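Omside Door and Window Terms

README, version 13

Contents
What the list covers
Files
Columns
How the entries were collected
Known problems
Use and credit

What the list covers

Omside is a word list for the parts of doors, windows, shutters and gates. It holds 1,724 entries in English, each with a short definition and, where we have one, a regional or older name. It began as the glossary at the back of a repair handbook and outgrew it. People who write parts catalogs, translate building surveys or tag old photographs should find most of the words they need. Locks are covered only as far as the parts you can see with the door open. Cylinder and lever mechanisms have their own vocabulary and are left out.

Files

terms.csv is the main list, one entry per line, UTF-8, comma separated, with a header row.
variants.csv holds spellings and regional names, keyed to the main list by term_id.
sources.txt gives the short codes used in the source column and what each one stands for.
changes.txt records additions and removals by version.

The old terms.xls is no longer updated. It was dropped from the download in version 11.

Columns

term_id: a number that stays with the entry for good. Numbers of deleted entries are not reused.
term: the headword, singular, lower case.
part_of: the term_id of the larger part, so that "bottom rail" points to "door leaf". Empty for top-level entries.
definition: one sentence, 30 words at most.
region: US, UK, IE, AU or blank. Blank means we found the word in use in more than one place.
status: current, dated or obsolete.
source: one or more codes, separated by semicolons.

How the entries were collected

The first 400 entries came from the handbook. The rest were taken from trade catalogs and joinery manuals, and from a run of inspection reports that Pallell let us read on condition that no addresses were copied. Each word had to turn up in two separate sources before it went in. Olesia Bilyk wrote the definitions through version 8 and Aurelia Hollenstein has edited them from then on.

Paneled doors gave the most trouble. Makers agree on "stile" and "rail" but not on the names for the shaped edge around a panel, and some catalogs use "molding" for both the edge and the strip planted on top of it. We list "sticking" for an edge cut into the frame member itself and "panel molding" for a separate piece. "Bevel" is kept for the sloped margin of the panel.
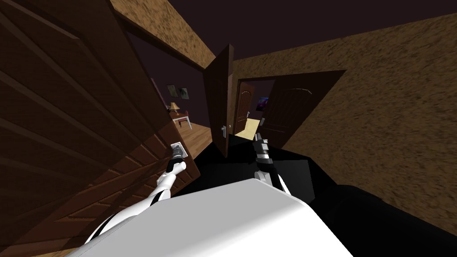
Olesia Bilyk wrote back that the split between sticking and panel molding works on paper but fails in survey work, where the person filling in the form can't tell a cut edge from an applied one under four coats of paint. She asked for a third entry, "panel surround", to be used when the construction is unknown. It was added in September as term 1698, with status current and region blank.

Handles are treated more simply. "Lever" is the part you press, "rose" is a round cover behind it, and "backplate" is a long one. "Furniture" in the sense of handles, knobs and plates together is marked UK.

Known problems

The region column is thin for Ireland and Australia.
"Casement" has two entries, one for the hinged sash and one for the whole window. Do not merge them. The part_of links depend on both.
Shutter terms from the Ollberg catalog are translations, and several read stiffly.
A few entries for sliding doors still have no part_of value.

Use and credit

The list may be copied, changed and included in other work, paid or unpaid. Please credit it as "Omside Door and Window Terms" with the version number. Corrections are welcome if they give the term_id and at least one source. New terms need two. The next version will fill in the missing sliding door links, and gate hardware will follow after that.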